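We use cookies to remember your login and keep the board running. Accept / Manage settings

Meeting room power strip: on the table or under it?

mwende_s
21/09/2023
I share an office floor with people who believe the conference table is a shelf. My current project is getting it back to being a table, and I've come to a halt at the power strip. Everybody wants to plug in and I want to see wood. There's a perfectly good cable grommet in the tabletop and I have never seen a cable go through it. Do I move the strip underneath, or will I be hated?

lahcen_ek
You will be hated. I moved ours underneath in my second week at Wimska and spent the next 3 meetings watching senior people crawl around in good pants. It was back on top by the end of the month, along with my reputation.

ckminja
Disagree. Under the table, screwed to the frame, with one short extension coming up through the grommet. That's what the hole is for. People crawl because the strip is on the floor, Lahcen. Put it at knee height and they only have to lean.

lahcen_ek
It was at knee height. They crawled anyway.

Kirui_M
Can we see this table before we start drilling into it?

mwende_s
Fair enough. It's a long one, so there's plenty of room for things to be left on it.
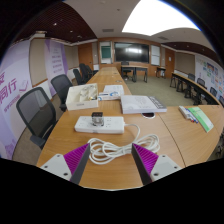

Our table. Strip and cord up front, grommet farther back by the thick book.

Kirui_M
Oh, that's nothing. I was braced for coffee cups. Leave the strip where it is, coil the cord properly and put a Velcro tie on it. The cardboard box bothers me a lot more. A box that is open on a meeting table stays open on a meeting table until the company folds.

ckminja
Agree about the box. Still disagree about the strip. A white strip lying on honey-colored wood is the first thing your eye lands on.

mwende_s
My eye lands on the papers, but I may be the one who has to file them.

Lukumay77
Markers go on the whiteboard tray. If you have no tray, get a magnetic cup. I will not be taking questions on this. A marker that lives on the table gets used on the table, and I have 70 minutes of scrubbing behind that opinion.

lahcen_ek
What did you scrub it with?

Lukumay77
Regret, mostly. Then rubbing alcohol, which took off the marker and also the shine. Try a hidden spot first.

ckminja
Back to the strip. Farberg does a tray that clamps on, so no drilling. Ours has held up fine – the clamps want tightening every so often.

mwende_s
Clamps I can sell to management. I'll try it for 10 days with the cord up through the grommet. If I find anyone on their hands and knees it goes back on top and Lahcen gets to be smug.

lahcen_ek
I've already started.

Kirui_M
And the box?

mwende_s
I've asked whose it is. So far it belongs to another department, and they say it belongs to us.

Back to top | Contact the moderators | © Gendine Boards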